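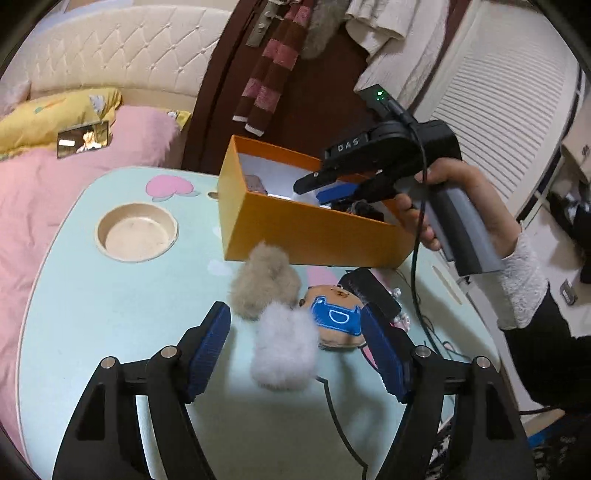
We moved to Drumville in May, which everyone told us was a silly month to do it, and by the second week I understood what they meant. The house is weatherboard, up on stumps, with high ceilings and big old windows that rattle in their frames when a truck goes past. The agent called it charming. I called it charming too, right up until the first proper frost, when I stood in the kitchen at six in the morning in my coat and a beanie and watched my own breath go past the toaster.

I have wanted to write about keeping a cold house warm for ages, and I keep putting it off because I'm no sort of expert. I've never installed anything more complicated than a door snake. But this is our third winter here now, I've made most of the mistakes going, and a few people have emailed after my grumbling in earlier posts to ask what we ended up doing. So put the kettle on, it's a long one.

The first thing we did was buy heaters. I think that's what everybody does when they're cold and a bit panicked. We bought an oil column heater for the lounge and another for the bedroom, and a little fan one for the bathroom that smelled of burning dust for a month. We ran them day and night. The lounge was lovely if you sat within an arm's length of the column, and the rest of the house carried on exactly as before. Then the power bill turned up, and it was 545 dollars more than the same quarter in our old flat over in Clevell. I read it standing at the letterbox and then I read it again at the table with my glasses on.

So we turned them off, sulked for a week, and started looking for where the cold was getting in.

I'd recommend doing this on a windy night if you can. Turn off anything that hums, wet the back of your hand, and go slowly along the skirting boards and round every window and door. Some people use an incense stick and watch the smoke, and I did try that, but I mostly just made the hallway smell like a share house. The hand worked better. I went round with a roll of masking tape and stuck a bit down wherever I felt a draught, and by the time I got to the laundry I was on my second roll. There was tape on the floorboards, tape around the manhole, tape on the power points (yes, the power points, there was a breeze coming out of the one behind the couch that would have moved a curtain). The old fireplace in the front room was the worst. You could feel it from the doorway.

The fireplace took one afternoon. It hasn't been used in years, as far as we can tell, and there's a crack up the back that means we won't be the ones to start. I bought a chimney balloon, fought with it, lost, and took it back. What we have up there now is an old doona cover stuffed with wool batts offcuts, with a long red ribbon hanging down so that nobody ever lights a fire underneath it by accident. It looks like something you'd find in a magician's pocket. The front room went from somewhere we stored boxes to somewhere I could sit and sew, and it cost us next to nothing.

The windows were slower. They're double hung sashes with cords, and half of them had been painted shut and the other half had dropped, so there was a gap along the top you could post a letter through. I spent a good many evenings with a scraper and a podcast. Once they closed properly I put brush strip down the sides and a foam strip on the bottom of each one. The foam was a false economy. It went flat by the following autumn and I've since replaced it with the rubber kind, which is fiddlier to cut and much better behaved.

Then curtains. I'm going to go on about curtains for a bit, so skip down if you've already got good ones.

We had the ones that came with the house, a thin cream fabric that stopped at the sill. They looked nice. They did nothing whatsoever, and I suspect they made it worse, as the cold air would slide down the glass behind them and roll out into the room at ankle height. What you want is something heavy that goes right to the floor and puddles a little, on a rail that wraps round to the wall at each end, with a pelmet or some sort of lid on the top. I couldn't afford to have them made. I found two pairs of old lined velvet drapes at the op shop in Morkudach, in a mustardy colour that I wouldn't have chosen, and unpicked the hems to get the length. The pelmets are just pine boards on brackets, painted to match the wall. It took me most of June and I was sick of the sight of thread by the end.

But oh, the difference! You draw them at four, before the sun goes, and the room just holds. I used to wait until it was dark, which seemed the natural time, and by then all the warmth of the afternoon had already gone out through the glass. Closing up early was the single cheapest thing we changed. The other half of it is opening them again first thing on the sunny side, even when it's bitter outside. Our back room faces north and it gets sun from breakfast until after lunch if I don't forget and leave it shut up like a tomb.

Underfloor was the big spend. We put it off for a whole year and lived with rugs. Rugs are good, I've nothing against rugs, and if you're renting then rugs with a thick felt underlay are your best friend. But a house up on stumps has wind going underneath it all night, and there's only so much a rug can do. We had a small insulation firm called Bisht come out and crawl about below for two days fitting batts between the joists. They'd quoted for 90 square metres and it came out at a bit less in the end, once they'd worked out they couldn't get in under the bathroom, so there's still one room where you hop from mat to mat. Everywhere else I can walk about in socks. I hadn't walked about in socks since Clevell.

The ceiling already had insulation, or so the paperwork said. When I finally put my head up through the manhole it had all been shoved to one side by some long-ago electrician and was sitting in a heap like a sleeping animal. Putting it back took a morning, a mask, long sleeves and a great deal of swearing. Do check yours. Do also get somebody qualified to look if there are downlights or old wiring up there, as you can't just push batts over the top of those, and I only went ahead with ours after the electrician had been through and given me the nod.

I should say something about damp, because once you've sealed a house up you do notice it. Our first properly warm winter was also our first with wet windows. There'd be water sitting on the bedroom sills every morning, and a bit of black creeping into the corner behind the wardrobe. I'd been drying the washing on a rack in the hall with all the doors closed, very pleased with how cosy it was, and of course all that water had to go somewhere. Now the rack lives in the laundry with the window open a crack and the door shut. We air the whole house for ten minutes mid-morning, everything flung wide, and it warms up again much faster than you'd think. The walls and the furniture keep their heat even when the air has changed over. The wardrobe has been pulled out a hand's width from the wall and I wipe behind it when I remember.

Then there's all the small stuff, which I'm fond of out of proportion to what it achieves. Hot water bottle in the bed half an hour before you get in, down where your feet go, and then moved to the small of your back. Flannelette sheets. A blanket under the bottom sheet as well as on top, which my grandmother swore by and which I ignored for decades. Soup on the stove on washing day. An electric throw for the couch, which uses hardly anything and means I can leave the room heater off while I read. I was snobby about those for years and I take it all back.

Someone is bound to ask about a reverse cycle unit, and yes, we did get one in the end, at the start of this winter. I'm glad we left it until last. The installer said that from how we described the place in our first year he'd have told us to get a much bigger one, and we'd have been paying to heat the underside of the house. Ours sits at 18 degrees in the main room from five o'clock until bedtime and we leave the doors open down the hall. Overnight it's off. The coldest I've seen the bedroom get by morning is 12, which is plenty for sleeping in if you've got the flannelette.

I haven't added up everything we've spent, and I'm not sure I want to. The strips and the velvet and the pine for the pelmets came to 700 dollars over the two years, I do know that, as I kept those receipts in a jar. The underfloor was a good deal more. What I like is that the place feels even now. There isn't one hot chair that everybody fights over.

Still to do: the bathroom floor, somehow, and the back door, which has swollen so badly that I have to put my hip to it. I'm also thinking about secondary glazing for the bedroom, the sort with a sheet of acrylic held on by magnetic strip. If you've done that one yourself, please leave a comment and tell me whether it rattles.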